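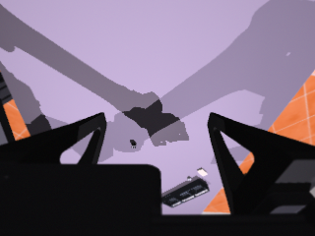

*Gripper over a lavender tabletop, gray shadows across it*

Jan 28, 2023. Open day at the Haneck studios in Trokanstead, typing this on the train so bear with me.

Doors at ten, line already down the block. Sports desk first. Smaller than on TV, much smaller. Aisling Nic Giolla took our group round – 1,242 live broadcasts as anchor, started out reading hockey scores on local radio. Very funny about her first night on air (wrong team, wrong sport, kept going).

Then the control room. Loud. Allowed to sit in the director's chair, 70 seconds each, timed. After that the Hanrahan gallery, old press passes and a blazer from teh Skitell morning show. Could of stayed longer there.

Q&A at two. She wouldn't say if she's leaving in October. Asked twice, smiled twice.

Lunch: soup, fine. Roughly 2,000 people through by closing. Parking bad, take the train.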